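Sixteen weeks without the betting app

16th March

In December I closed my account at Velton, and several people have asked me to write how it went. I am not an expert on gambling and I do not want to tell anybody what to do. I will only write what I noticed.

I came to this country from a place where betting on football meant a small paper slip and a shop that smelled of cigarettes. You had to walk there. When mobile betting became legal in our state I was curious, as everybody was, and I installed two apps in the same evening, Velton and Plolta. Both gave a welcome bonus. The one from Plolta was a "100 dollar free bet," and I needed some time to understand that the stake does not come back to you when you win, only the profit. It is written in the terms, but one has to open three screens to find it.

At first I bet only on the matches I would watch anyway. Then I began to bet on matches I did not watch. By autumn I had money on the second division of countries where I could not name one player. The live bets were the worst for me. The odds change every few seconds and the button waits for you, and one feels a strange hurry, as if the bus is leaving.

Before closing the account I downloaded the full history. I had deposited 700 dollars over the season, and when everything was settled I had 78 dollars left to withdraw. I had believed the loss was much smaller. I remembered the wins very well, especially one long parlay with 23 dollars on it, which I told everyone at work about. The small losses I did not remember at all.

Closing was not difficult, but it was slow. There is a chat, and the chat offers you a limit, then a pause, and then a new bonus. I had to repeat three times that I wanted to close. The withdrawal arrived after the weekend. With Plolta it went faster, I must say, and they asked me nothing.

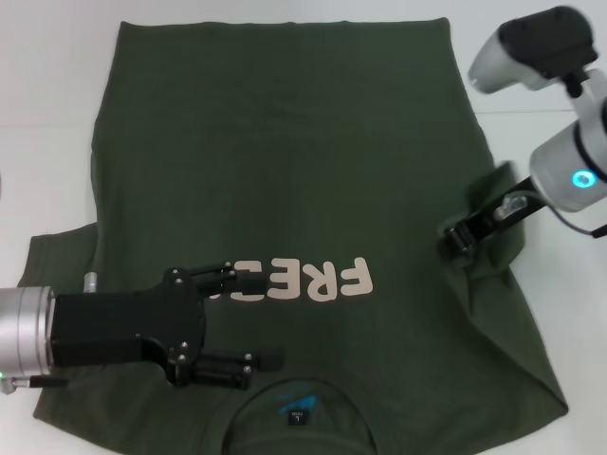

Green T-shirt on a white table.

Now I watch the matches on Saturday with the sound on and the phone in the kitchen. In the first weeks it was a little boring. A match with no goals is truly long when you have no money on the corners! But slowly I started again to look at the things I liked before, how a defender stands, who is tired, which coach is angry.

I still read the betting news. On my street there is a café, Brandão, where they show the games, and the advertising between the halves is almost only for sportsbooks. A new one, Zeltoter, is starting soon in our state and already has its name on the coasters. I read their offer out of habit. It is again a free bet, and again the stake is not returned.

Next week I will write about the fantasy league at my work, where the entry is one cake per person.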